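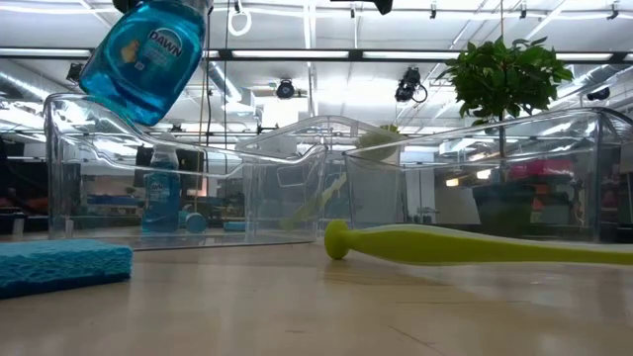 Do broken units still count toward the army break point?

Asked by Obinna Effiong, Thursday, July 12, 2018

We played a Napoleonic rearguard game at the club using Gruber, second edition. My side had to hold the bridge at Kitach for 12 turns and keep the army above its break point. On turn 9 I had 3 battalions broken but still on the table, and my opponent counted them as lost. I think they only count once they leave. The rulebook says "lost units" and leaves it there. Which is right?

3 answers

Karthikeyan Varma
They count while broken. If you rally one, you take it back off the total. Page 73, in the sidebar next to the cavalry pursuit table – easy to miss. Routed units that leave the table stay lost for good.
One exception: skirmish companies never count, broken or not.

Jukby
We always played it that they count when they leave the table. Makes for a longer game. Never had a complaint.

Gistusach
Karthikeyan has it right for second edition. First edition had no sidebar, so older groups tend to play it the other way. For a rearguard scenario I would also agree before the start whether units that march off by the road are lost. We say no if they exit in column and in good order.

Obinna Effiong (asker)
Found the sidebar, thanks. So I lost on turn 9. We did let one battery go off by the road – will sort that out before the rematch.

Viewed 859 times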